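Drimotness abre en Clundon un taller de pequeñas reparaciones con banco compartido y piezas clasificadas

El espacio ofrece 12 puestos de trabajo, préstamo de herramientas y un fondo de tapas, tapones y recambios de plástico para alargar la vida de los objetos de casa

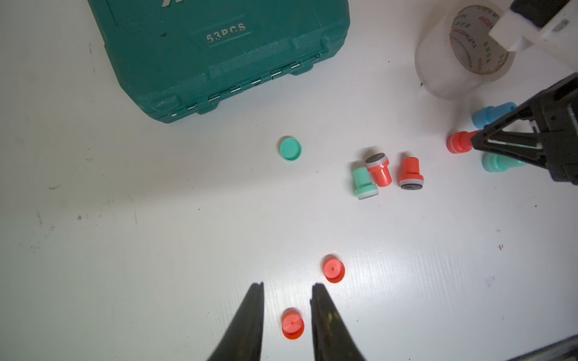 Clundon, noviembre de 2024. Drimotness pone en marcha en Clundon su primer taller abierto de pequeñas reparaciones domésticas, un local pensado para arreglar esas cosas menudas que suelen acabar en un cajón a la espera de una pieza. El corazón del proyecto es la mesa de clasificación, donde cada recambio recibido se revisa antes de pasar al almacén. Tapas rojizas con un pequeño orificio en el centro, tapones rojos y otro de color verde azulado, un rollo de cinta de embalar transparente y un maletín de herramientas con el rótulo «53PCS» en relieve comparten la superficie blanca, que ya luce sus roces y sus motas oscuras. Nos gusta que se note el uso: una mesa de taller está para trabajar encima, y en esta se va a trabajar mucho.

El local ocupa la planta baja de un antiguo almacén de telas y conserva los ventanales a la calle. Dispone de puestos con luz regulable, tomas de corriente y un tablero donde dejar a medias un arreglo hasta la siguiente visita. Quien venga puede traer su propia herramienta o pedirla prestada en el mostrador, y encontrará a mano destornilladores, alicates, llaves pequeñas, limas, adhesivos y material de embalaje para llevarse a casa lo reparado bien protegido.

Un fondo de piezas abierto a todo el barrio

La parte del proyecto que más ilusión nos hace es el fondo de piezas. Durante la fase de preparación, iniciada en julio, abrimos un punto de recogida para recibir tapas, tapones, bisagras, patas, pomos, juntas y toda clase de elementos sueltos que los vecinos guardaban sin saber muy bien a qué objeto pertenecían. La respuesta ha sido estupenda (hubo tardes en que no cabía una caja más junto a la puerta) y hoy el fondo se organiza en 22 familias, ordenadas por función y después por diámetro.

Elegimos el diámetro tras varias pruebas. Al principio agrupábamos las piezas por color, y el resultado quedaba precioso en las estanterías, pero quien busca un tapón para un bote o una tapa para un tubo llega con una medida en la mano y el color le importa bastante menos. Ahora cada cajón lleva su etiqueta con la medida interior y la exterior, y en el mostrador hay calibres y plantillas de cartón para comprobar el ajuste en un momento.

Las piezas del fondo son gratuitas. Si alguien puede dejar otra a cambio, bienvenida sea, aunque no es un requisito. Solo pedimos que lleguen limpias y que se avise cuando tengan alguna grieta o les falte una junta, para poder anotarlo en la etiqueta.

Cómo funciona el préstamo de maletines

El taller estrena también un servicio de préstamo de herramientas para llevar a casa, desarrollado con la firma Woo. Los 17 maletines disponibles se reparten entre juegos generales, juegos de costura y tapicería y juegos de bicicleta. Cada uno lleva pegada en el interior de la tapa una hoja con la silueta de sus piezas, de manera que al devolverlo se ve enseguida si falta algo. El préstamo dura una semana y puede renovarse una vez, siempre que no haya otra persona esperando.

Para reservar un maletín basta con inscribirse en el mostrador. No hay fianza. Cuando una herramienta se rompe por el uso normal, Drimotness la repone; cuando se pierde, acordamos con la persona la forma de sustituirla.

Talleres para empezar desde cero

La programación de apertura incluye sesiones para quienes nunca han arreglado nada y tienen ganas de probar. La primera estará dedicada a tapas, cierres y tapones: cómo medirlos, cómo saber si una junta se puede recuperar y qué hacer cuando la pieza original ya no se fabrica. Le seguirán encuentros sobre bisagras y tiradores, lámparas de mesa, juguetes y cremalleras. Las sesiones duran alrededor de 17 minutos en su parte explicada y después dejan tiempo libre para que cada cual se ponga con lo suyo, con ayuda del equipo.

Los materiales de estas sesiones se editan en las fichas Noka, una colección de hojas sueltas con dibujos sencillos que se podrán consultar en el propio local y fotocopiar sin coste. Están escritas en un lenguaje claro y dejan un margen ancho a la derecha para tomar notas. ¡Ya hay unas cuantas llenas de apuntes de las pruebas!

Horario, acceso y donaciones

El taller abrirá en horario de tarde, con entrada libre hasta completar los puestos. El acceso es a pie de calle y uno de los bancos tiene altura ajustable. Los menores pueden participar acompañados de una persona adulta. No se aceptan electrodomésticos grandes ni aparatos de gas.

Las donaciones de piezas y herramientas se reciben en el mismo mostrador durante el horario de apertura. En este momento hacen falta sobre todo juntas de goma, tornillería pequeña y cajas con divisiones.

Sobre Drimotness

Drimotness es una entidad dedicada a la reparación y la reutilización de objetos cotidianos. Desarrolla puntos de recogida, préstamos de herramientas y actividades de aprendizaje práctico en Clundon y sus alrededores.

Contacto para medios: oficina de comunicación de Drimotness, en el propio taller de Clundon, en horario de apertura.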